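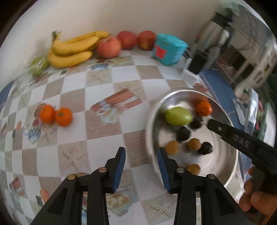

Fruit and a turquoise container on a checked tablecloth.

Rutia Reader User Guide
Section 9: Series follows, pre-orders and automatic delivery

Applies to: Rutia app for phone and tablet, Rutia for desktop, Cloltum e-readers
Last revised: April 15, 2026

9.1 Overview

A series follow tells Rutia to order each new volume of a series when the publisher opens it for sale. Orders are placed against your default payment method and delivered to the devices you have selected. You can follow a series in e-book or audiobook format. To receive both, set up two follows.

A follow is separate from a wish list. Adding a title to a wish list never places an order.

9.2 Before you start

You will need:

A Rutia account with a confirmed email address
At least one registered device (see Section 4)
A valid payment card or enough store credit to cover the next volume
App version 9 or later on phones and tablets

Note: Child profiles cannot create follows. The account holder can create one and assign delivery to the child's device in step 6 below.

9.3 Following a series

1. Open the Rutia app and tap Shop.
2. Search for the series name, or open any volume you already own and tap the series title under the author's name.
3. On the series page, tap Follow. If the button is grey, the series is marked complete or the publisher does not allow automatic orders.
4. Choose a format: E-book or Audiobook.
5. Set a price limit. The default is no limit. If a volume is listed above your limit, Rutia sends an email and does not place the order.
6. Choose the devices that should receive new volumes. Only devices registered to your account are listed.
7. Check the payment method shown at the foot of the screen and tap Confirm.

A bell symbol appears next to the series in your library. The follow begins with the next volume to be announced. Volumes already on sale are not ordered.

Caution: If a volume has already been announced when you follow the series, it is treated as an existing volume and must be pre-ordered by hand. Open the volume's own page and tap Pre-order.

9.4 When you are charged

E-books and audiobooks are charged on the day of release, at the lowest list price recorded between the order date and the release date. Store credit is used first. Any balance is taken from the default card.

If the payment fails, Rutia tries again after 24 hours and once more after a further 48 hours. After the third failure the order is cancelled, but the follow stays in place for later volumes. To receive the volume you missed, buy it from its page in the usual way.

Some banks place a small temporary hold when a pre-order is created. The hold is released by the bank and does not show in your Rutia order history.

9.5 Choosing where new volumes are stored

New volumes are sent to the Downloads folder unless you choose otherwise.

1. Go to Library, then Settings, then Delivery.
2. Tap the device name.
3. Select Series shelf to have each volume filed with the earlier ones, or Downloads to keep it separate.
4. On Cloltum e-readers, press Sync on the device to apply the change.

Audiobooks are larger than e-books and are delivered over Wi-Fi only. A typical audiobook needs around 40 minutes on a slow connection. Keep the device on charge until the progress bar clears. An interrupted download continues from the last finished chapter.

Note: The first Cloltum model holds no more than 1079 items in its index. When the index is full, new volumes remain in your account but are not sent to the device. Remove titles from the device to make room. Removing a title from the device does not delete it from your account.

9.6 Changing or pausing a follow

1. Open Account and tap Series follows.
2. Tap the series you want to change.
3. Edit the price limit, format or devices as needed.
4. Tap Save.

To pause, switch off Order new volumes. The series stays in the list, and announcements are still sent by email. No orders are placed while the switch is off. Volumes announced during a pause are not ordered when you switch it back on.

A change of format does not affect an order that has already been placed. Cancel the order first (9.7), then change the format and pre-order the volume again by hand.

9.7 Cancelling a single pre-order

1. Open Account and tap Orders.
2. Select the Upcoming tab.
3. Tap the volume, then Cancel pre-order.
4. Confirm when asked.

You can cancel up to midnight, UK time, on the day before release. After that, the order is treated as a purchase and falls under the refund terms in Section 12.

Caution: Tapping Stop following does not cancel orders already placed. Check the Upcoming tab afterwards.

9.8 Worked case

Wycliffe Muriithi's Ursu novels are listed in the shop as one series, with the novellas under a second series name, Ursu: Short Works. A reader who follows only the first will not receive the novellas. Boglárka Simon's translations are listed as a third series and have their own Follow button. Where a shop page shows more than one series name, check the volume list under each before confirming.

9.9 Problems and messages

Message: "Series not available in your region"
The publisher has not released the series in the country set on your account. Check the country under Account, Address.

Message: "Error 101: delivery device not found"
The chosen device has been removed from the account or reset. Register it again, then repeat 9.6 and select it from the list.

Message: "We could not load your follows"
Close and reopen the app. If the message returns, sign out and sign in again. Follows are held on the account and are not lost when you sign out.

Volume delivered twice
Usually found on accounts moved across from Prurnosix in January. Open Series follows and look for the same series listed with an old and a new bell symbol. Delete the entry marked Imported. The duplicate charge can be returned through Section 12, using the reason Duplicate order.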